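# Gedari hand-dyed yarn: frequently asked questions

Last revised 16 Jun 2021. Questions on orders and postage are dealt with on the ordering page. The answers here cover dye, fibre, washing and winding.

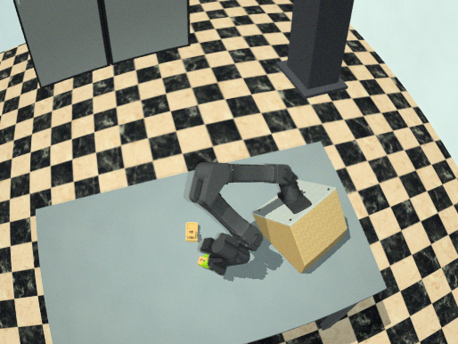
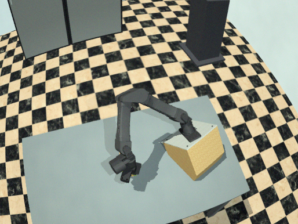
*Robot arm and pale grey table, two renders.*

## Fibre and yardage

**What is the base yarn?**

There are two. Clelitz is a two-ply wool, woollen spun, with no nylon. Mekico is a single, worsted spun, and is softer but pills sooner. Both are sold undyed as well as dyed. The undyed skeins have been scoured but not bleached, so the white is a cream white and varies a little from one delivery to the next.

**How much is in a skein?**

A Clelitz skein is 315 metres. The length is measured on the skeining reel before dyeing. Wool takes up a little in the dye pot, so a skein measured at home under no tension may come out shorter. The label gives the length before dyeing.

Mekico is sold by weight and the length is written on each label by hand.

**Can the single be used for socks?**

It can be knitted into socks. It won't last at the heel. Use Clelitz, and carry a reinforcing thread through the heel and toe if the socks are for boots.

**Is the wool superwash?**

No. Neither base has been treated. Both will felt in a machine wash.

## Colour

**Why do two skeins of the same shade differ?**

The pots are small. Each one holds 16 skeins, and every pot is given its own lot number. Skeins from one lot match closely. Skeins from different lots of the same shade may differ in depth, and the blues differ more than the others.

For a garment, order all the wool at once and ask for one lot in the order notes. If that can't be done, knit from two skeins in turn, changing every second row.

**What dyes are used?**

Acid dyes for everything except the Ratanaporn shades, which are dyed with plant material on an alum mordant. The Ratanaporn labels name the plant. No iron or copper is used on any yarn sold here.

**Does the colour run?**

Skeins are rinsed until the water is clear. Dark reds and the deepest indigo may still give up some colour in the first wash. Indigo also rubs off on hands and light-coloured needles while it is being worked. This is loose pigment and comes away with soap.

Before using a dark shade next to a pale one, soak a short length, lay it on white kitchen paper and leave it to dry. If it marks the paper, soak the whole skein in cool water with a spoonful of white vinegar, then rinse and test again. The vinegar treatment applies to the acid-dyed shades only. Some plant dyes change colour in acid, the yellows most of all.

**Are the plant-dyed shades lightfast?**

Madder and indigo are good. Weld is good for a yellow. Onion skin and anything from berries is poor, and we stopped selling the berry shades in May. Store all of them out of direct sun.

## Winding and working

**Do I need to wind the skein before knitting?**

Yes. A skein is a loop tied in several places. Put it on a swift or over the back of a chair, check that the ties aren't crossed, then cut the ties and wind from the outer end.

**My skein has tangled. What now?**

Do not pull the end through. Put the skein back on the swift, spread the strands across the arms and find where one strand crosses over the rest. In most cases the skein was put on with a twist in it, and lifting it off and turning it over clears the fault.

**How many knots are allowed in a skein?**

2 at most, and the label is marked when there are any. A skein with more than that should be sent back.

**Does the single need different handling?**

Wind it loosely. A tight ball stretches a single and takes the loft out of it. Working from the centre of the ball adds or removes twist, depending on which way the ball was wound, so working from the outside is safer.

## Washing

**How should a finished piece be washed?**

1. Fill a basin with lukewarm water and add a wool wash.
2. Put the piece in and press it under. Leave for twenty minutes. Don't rub it.
3. Lift it out with both hands under it. Do not let it hang.
4. Rinse in water of the same temperature.
5. Roll in a towel, press, then dry flat.

**The swatch grew after washing. Is it faulty?**

No. Clelitz relaxes in width when wetted. Measure the swatch after it has been washed and dried, and take the tension from that figure.

**The yarn feels harsh on the skein.**

Clelitz is skeined with a trace of spinning oil left in the wool. It softens after the first wash.

## Patterns and contact

**Who writes the patterns?**

Usa Siriwan writes the shawl patterns and Danuta Malinowski the sock and mitten patterns. Corrections are listed at the foot of each pattern page, with the row number. Check there before writing in.

**Who should I write to about a shade or a lot number?**

Thitima Tanasarn keeps the dye book. Quote the lot number from the label. If the label is lost, send a half-metre length of the yarn by post and she will compare it with the lot cards.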